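Search this site
Enter keywords
Reading time: 3 min

Demonstration Program Diary
8 May 2026

The morning was given over to the hand-held collection work. Eleri Craddock and I had agreed at the close of April that the Istalo task set would be recorded in full with the gripper before any of it was attempted by remote control, and the schedule has been kept to that order. We completed 25 accepted demonstrations of the pick-and-place task and set five aside for review. The five share a fault: the operator closed the fingers before the approach was finished, then corrected. A person does this without noticing. The policy, trained on such an episode, learns the hesitation along with the grasp, and the Drondard trials gave us sufficient evidence of that.

I have therefore amended the operator instructions. The approach is to be made in one continuous motion, at the speed at which one would hand a full cup to another person. The fingers are to remain open until both pads are level with the object. If an operator is dissatisfied with a grasp, the episode is to be ended and marked, and a new one begun. Repairs within an episode are no longer accepted for the basic set. They will be collected separately, under their own label, when we come to the recovery behaviors.
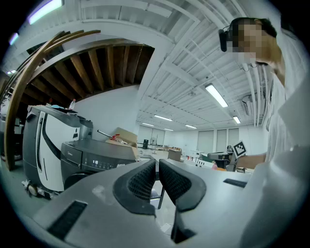

Stanisława Tomaszewski joined us before noon to observe and to take a turn as operator. She had previously worked only with the remote control station, and her remarks on the difference were useful. At the station, she said, she is always waiting for the arm, and her own movements become small and cautious. With the gripper in her hand she moved too quickly for the first several attempts and twice turned her wrist to an angle the arm cannot reach. Those episodes have been excluded. By her second session she had settled, and her later recordings are among the steadiest of the day.

Her difficulty with the wrist raises a matter I have noted before. The hand-held tool places no limit on what the operator may do with it, and the limits of the arm are learned by new operators only through rejected work. Ms. Craddock proposes a short preliminary exercise in which each operator guides the arm by hand through its range before picking up the gripper. I have approved this for the next intake. It should occupy no more than part of a morning.

The afternoon was less productive. The Skindel software declined to align the recorded tracks with the reference marker for one block of episodes, and a good deal of time was spent establishing that the files themselves were sound. The calibration had been carried over from an earlier session and did not match. Once it was replaced, the block was processed without further complaint. I have asked that the calibration be renewed at the start of every session and that the operator's initials be entered against it.

We discussed the target again. The plan calls for up to 200 accepted demonstrations per task, and Ms. Tomaszewski questioned whether the later ones add a great deal when the same operator makes them in the same corner of the room. I am inclined to agree. I would prefer fewer recordings with greater variety in the starting position and in the hands that make them. The question will be put to Price in writing, with the figures from this week attached.

To be done tomorrow: review the five set aside, issue the amended instructions, and prepare the remote control station for the comparison runs. The foot pedal there still sticks.

2 comments
Share 5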